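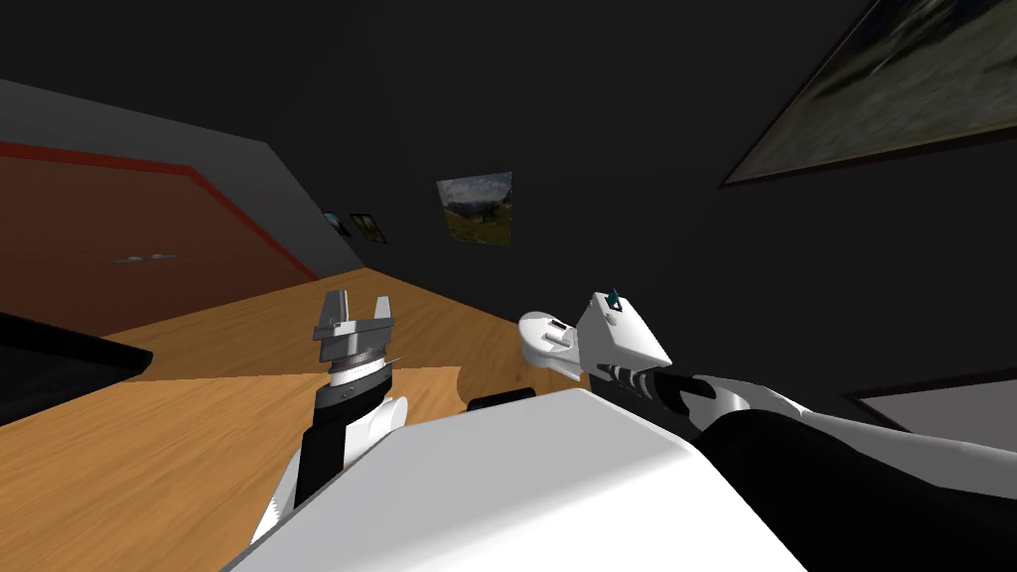

Tema 4. La madera por dentro: anatomía, agua y movimiento

Apuntes de la asignatura Materiales Naturales
Profesora: Neusa Arruda
Última actualización: 25 de junio de 2026
Categoría: Apuntes de clase / Materiales / Madera

Empezamos con mi tema favorito del curso, y lo digo sabiendo que ya lo dije del anterior. La madera es un tejido que transportó agua, sostuvo una copa de varias toneladas y almacenó azúcares, todo a la vez, y cuando la convertimos en tabla conserva la arquitectura que necesitó para hacer esas tres cosas. Casi todo lo que nos desespera en el taller (la tabla que se comba, el cajón que en verano no abre, la raja que aparece en la testa) tiene su explicación en esa arquitectura. ¡Y se ve con una lupa de mano!

4.1 Los tres planos

Antes de hablar de células hay que saber por dónde se mira. En un tronco distinguimos tres cortes:

Transversal. Perpendicular al eje del árbol. Es la testa. Vemos los anillos como círculos y los radios leñosos como líneas finas que van de la médula a la corteza.

Radial. Paralelo al eje y pasando por la médula. Los anillos aparecen como líneas rectas y casi paralelas. En el roble y en el haya es el corte donde los radios se muestran de frente: esas manchas brillantes del roble, las espejuelas, son radios cortados a lo largo.

Tangencial. Paralelo al eje y tangente a los anillos. Da los dibujos en forma de llama o de catedral que todo el mundo asocia con «la veta».

Un consejo para el examen y para la vida: cuando os pregunten por una propiedad de la madera, contestad primero «¿en qué dirección?». La madera es anisótropa y una cifra sin dirección sirve de muy poco.

4.2 Qué hay dentro

La pared celular se compone sobre todo de celulosa, hemicelulosas y lignina. La celulosa forma cadenas larguísimas que se agrupan en microfibrillas y resisten muy bien la tracción. Las hemicelulosas hacen de enlace. La lignina rellena y rigidiza. Se suele comparar con el hormigón armado, con la celulosa en el papel del acero, y la comparación funciona bastante bien si no la estiramos demasiado.

Coníferas. Tienen una estructura sencilla y muy regular. Las traqueidas, células alargadas y huecas, se encargan tanto del transporte como del sostén y suponen la inmensa mayoría del volumen. Pinos, abetos rojos y alerces tienen además canales resiníferos; los abetos del género Abies normalmente no, salvo que hayan sufrido una herida.

Frondosas. Aquí hay reparto de tareas. Los vasos conducen el agua y las fibras sostienen. Los vasos son lo que llamamos poros cuando los vemos en la testa, y su disposición es la primera pista para identificar una especie:

— Porosidad anular: vasos grandes en la madera temprana y mucho más pequeños en la tardía. Roble, fresno, castaño, olmo.
— Porosidad difusa: vasos de tamaño parecido en todo el anillo. Haya, arce, abedul, chopo.
— Porosidad semianular: transición gradual. El nogal es el caso clásico.

Coged un trozo de fresno, alisad la testa con una cuchilla muy afilada y miradla con lupa de diez aumentos. La primera vez que se ve esa fila de agujeros dan ganas de enseñársela a alguien.

4.3 Albura y duramen

La albura es la parte externa, la que conducía savia en el árbol vivo. El duramen es la zona interior, donde las células de parénquima ya han muerto y muchas especies han depositado extractivos: taninos, resinas, aceites, pigmentos. De esos extractivos vienen buena parte del color, del olor y de la durabilidad natural.

Dos advertencias. La primera: no todas las especies tienen un duramen de color diferente, así que no ver contraste no permite concluir que no lo haya. La segunda: la durabilidad natural se refiere siempre al duramen. La albura se considera poco durable en todas las especies, también en las de mejor fama. Un poste de castaño con mucha albura empezará a degradarse por ahí.

4.4 El agua en la madera

Esta es la parte que más se pregunta y la que más se usa. El agua está de dos maneras:

Agua libre, en las cavidades de las células. Su pérdida cambia el peso, pero apenas altera las dimensiones.

Agua ligada, dentro de la pared celular, unida a los grupos hidroxilo de celulosa y hemicelulosas. Cuando se pierde, las microfibrillas se acercan y la pieza merma.

La frontera entre ambas situaciones es el punto de saturación de las fibras (PSF), que suele situarse cerca del 30 % de humedad. Por encima del PSF la madera se mantiene estable en dimensiones. Por debajo se mueve, y además gana resistencia conforme se seca.

El contenido de humedad se calcula sobre la masa anhidra:

H (%) = (masa húmeda − masa anhidra) / masa anhidra × 100

Fijaos en el denominador. Como dividimos por la masa seca, una madera recién cortada puede superar el 100 %. Cada curso hay quien tacha un resultado correcto creyendo que se ha equivocado.

Ejercicio resuelto. Una probeta pesa 928 g y, tras el secado en estufa hasta masa constante, pesa 800 g. La diferencia es de 128 g. Dividimos 128 entre 800 y obtenemos 0,16, es decir, un contenido de humedad del 16 %. Es una madera seca al aire, apta para muchos usos exteriores, pero todavía húmeda para un mueble que vaya a vivir en una casa con calefacción.

4.5 Higroscopicidad y equilibrio

La madera intercambia agua con el aire hasta alcanzar la humedad de equilibrio higroscópico, que depende sobre todo de la humedad relativa y, en menor medida, de la temperatura. Un interior calefactado en enero puede llevarla por debajo del 8 %; un porche cubierto en clima atlántico la mantendrá bastante más arriba.

De ahí sale la regla práctica más rentable del tema: la madera se trabaja con la humedad que tendrá en servicio. Y se deja aclimatar en el local de destino, separada del suelo y con rastreles entre tablas para que el aire circule por las dos caras.

El barniz retrasa el intercambio, pero no lo detiene. Si solo barnizamos una cara, las dos se mueven a ritmos distintos y la tabla se abarquilla. Acordaos de la cara inferior de los tableros de mesa, la gran olvidada.

4.6 Merma e hinchazón

Órdenes de magnitud para pasar de verde a anhidro, que varían mucho con la especie:

Longitudinal: entre 0,1 y 0,3 %
Radial: entre 3 y 6 %
Tangencial: entre 6 y 12 %

La dirección tangencial se mueve más o menos el doble que la radial. Con ese único dato ya se pueden predecir muchas deformaciones. Un cuadrado cortado con los anillos en diagonal se vuelve rombo. Una tabla tangencial se curva como si los anillos quisieran enderezarse. Un tronco entero con médula se raja desde la superficie hacia dentro. Dibujadlo a lápiz, con los anillos marcados, y veréis que sale solo.

Caso para comentar: el tablero de Collado. La carpintería Donwood hizo para una sala de lectura de Collado una mesa de tablas macizas encoladas canto con canto, atornillada por debajo a dos travesaños metálicos con agujeros redondos. Al llegar el primer invierno se abrió una grieta de hasta 4 mm junto al travesaño central. La madera estaba sana y la cola era buena; el tablero quiso encoger a lo ancho y los tornillos no le dejaron. La reparación consistió en sustituir los agujeros redondos por ranuras alargadas perpendiculares a la fibra. Me gusta mucho este caso — lo arregló una lima y una tarde de paciencia.

4.7 Soluciones tradicionales

Los carpinteros resolvieron este problema mucho antes de que supiéramos qué era un grupo hidroxilo:

— Bastidor y panel: el panel flota sin cola en una ranura y se mueve a su gusto, mientras el bastidor mantiene la medida exterior.
— Cabeceros o barretas en los extremos del tablero, encolados solo en el centro.
— Corte radial para piezas que exigen estabilidad, como tapas de instrumentos.
— Clavijas o botones de madera que sujetan el sobre de la mesa y deslizan en una ranura.

Mirad una puerta antigua con esta idea en la cabeza. Si está pintada, es posible que encontréis en el borde del panel una franja sin pintar, asomada al encoger. Es de las cosas más bonitas que se pueden señalar en una visita.

4.8 Para practicar

a) Calculad la humedad de una probeta de 345 g cuya masa anhidra es de 300 g.
b) Una tabla tangencial de 200 mm de ancho pasa del 16 % al 10 % de humedad. Con un coeficiente de 0,3 % por cada punto, ¿cuánto merma?
c) Buscad en casa un mueble macizo, identificad la dirección en la que se mueve y dibujad cómo se le ha dejado sitio (o cómo no).
d) Clasificad por porosidad las muestras de la caja Grondcombe. Las etiquetas están por detrás, no hagáis trampa hasta el final.

Soluciones: a) 15 %. b) 3,6 mm. Las otras dos las corregimos en clase.

Para quien quiera seguir tirando del hilo, en la carpeta compartida he dejado el cuaderno de cortes de la serrería Dollbridge, con los esquemas de despiece dibujados a mano. Traed la lupa a la próxima sesión, que empezamos con el corcho.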